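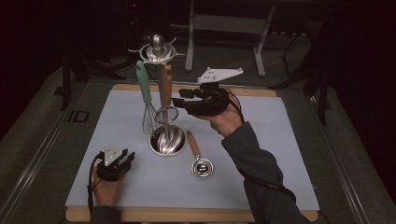

Progress report to the Utanard Fund
Plulska after-school robotics club
13 Mar 2023

Dear friends at the Fund,

It's been a full winter for us, and I'm glad to finally sit down and tell you how your grant is being put to work (I meant to write sooner, but the science fair ate most of February!). The students chose kitchen chores as their theme for the year, and they have stuck with it happily through some pretty slow afternoons.

Most of our time now goes into recording demonstrations with the handheld grippers. A student takes one in each hand and works through a small job with the utensils, such as hanging up a whisk or a strainer or moving the ladle, and then everything is set back and the next student has a turn. We have 3,778 recordings saved so far, against the 3,000 we promised you for the spring, though I should say that the earliest 200 were made before we settled on how to start and stop, and we may end up dropping them.

The ladle is still giving us trouble. Handles are hard to pick up off a flat mat, and the students have been arguing (very politely) over whether to come at it from the side or from above. They'll try both ways after spring break and compare.

On the money side, $1,000 of the equipment line is unspent. We had set it aside for a second computer, but Kalleck has offered us a loaner through July, so with your permission we'd like to use it for spare cables and gripper fingers, plus the bus to the Grgić Student Showcase. I've attached the revised budget page for you to look over.

With thanks from all of us,
The club advisor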